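Undumetti: head and wrist views for household manipulation, data card and README

Version notes for the 27 April 2024 release

What's in here

Undumetti is a set of recordings of a humanoid robot doing kitchen and tabletop chores, along with the code we used to train and test policies on it. The release has 2,000 episodes. Each one comes with video from the head, video from the wrist, joint positions for both arms, and a short sentence saying what the task was. We built it to look at one question that kept coming up in our work on Paucar, our earlier policy: when should a robot trust the wide view, and when should it trust the close one?

We're really happy with how it came together. The method is simple enough to explain in a paragraph or two, it trains on a modest setup, and it gave us a clearer result than we expected going in!

The short version of the method

Paucar took every camera stream, squashed them together and let the network sort it out. It worked well on reaching and badly on the last bit of a grasp. Undumetti adds a small gating module, called Trarkau, that looks at both views at every step and gives each one a weight between 0 and 1. The weights don't have to add up to one. We tried forcing them to and it hurt, mostly in the stretches where both views are useful at the same time.

Trarkau gets no labels. The only signal it sees is the action error of the policy it feeds, plus a small penalty for changing its mind too fast. Without the penalty the weights flicker from step to step and the arm gets jittery.
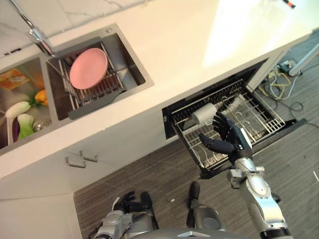 Head views carry most of the planning in this dataset. They look steeply down, so they take in a lot of counter and floor in one go, and the robot's own arms and feet are in there as well. For dishwasher tasks that is just what you want: with the drawer pulled out and a white cup lying on its side in the rack, the policy can see the cup, the tines and the black hand reaching over them all together, and the sink with a pink plate on its dish rack is still in view for the next step. What the head view gives up is detail at the fingertips. The hands are black, the inside of the drawer is black, and contrast between the two is poor. We left the exposure alone in the raw files. If you brighten the shadows, do it at load time (there's a flag, off by default) and say so when you report numbers.

Windows are the other thing to watch. Bright reflections on the counter are common in the head stream, and we kept them in. A policy that only works with the blinds down isn't much use in a kitchen.

What the wrist view adds

The wrist stream is close, low and often a bit blurry. Large objects can fill a third of the picture or more, and taken alone a still can be hard to make sense of, even for the people who recorded it. The policy doesn't seem to mind. In our tests the weight on the wrist stream climbed as the fingers closed in on a part and dropped again once the arm backed off - without anyone telling it where contact was.

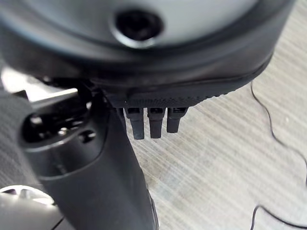
Wrist view: three small black prongs under a round gray object, with the gripper finger to their left.

Small dark parts are where we saw the biggest gain. Seen from the head, narrow gaps and notches tend to vanish. From the wrist they're several pixels wide, and that's enough for the policy to line up on.

Results

We held out 231 episodes for offline testing and chose the final model on those alone. On the robot, the full Undumetti policy finished 88 per cent of its trials. Paucar, trained on the same episodes, fell short of that on every task group, and the gap was widest on small parts. On plain reaching the two are close, so if reaching is all you need, Paucar is lighter and you should probably use it.

Turning off the wrist stream at test time makes the policy hover near the target and stall. Turning off the head stream is worse - it wanders. Neither surprised us, but it was nice to see the gate fail in ways that made sense. The logs for both runs are in the ablations folder.

Getting started

Unpack the archive and point the loader at the top folder. Episodes are stored one per folder, with the two video streams, a table of joint positions and a text file holding the task sentence. Start with the preview script, which plays both streams side by side with the gate weights drawn underneath. It's the quickest way to get a feel for the data, and watching the weights swap over during a grasp is good fun.

Training happens in 2 stages. The first trains the policy with both weights fixed at one. The second switches Trarkau on and trains everything together at a lower learning rate. Skipping the first stage mostly leads to a gate that ignores the wrist for good.

Known problems

- Some wrist streams start a few frames after the head stream. The loader lines them up using the timestamps, so don't match them by frame number.
- Task sentences were typed by hand and the wording varies. You'll find the same job written several ways, and we haven't tidied them.
- Loose cables turn up in both streams, on the floor and on the tabletop. They are not labelled. A policy trained on crops will sometimes drift toward them.
- Every episode was recorded at our Plestmont site. Don't expect the numbers to carry over to a different kitchen without some fine-tuning.

Use and changes

The data and code are free to use for research. If you find a broken episode, open an issue with the folder name and we'll check it against the originals. The next release, planned for October, will add depth for the head stream and a second set of dishwasher tasks with the lower light levels people have been asking for.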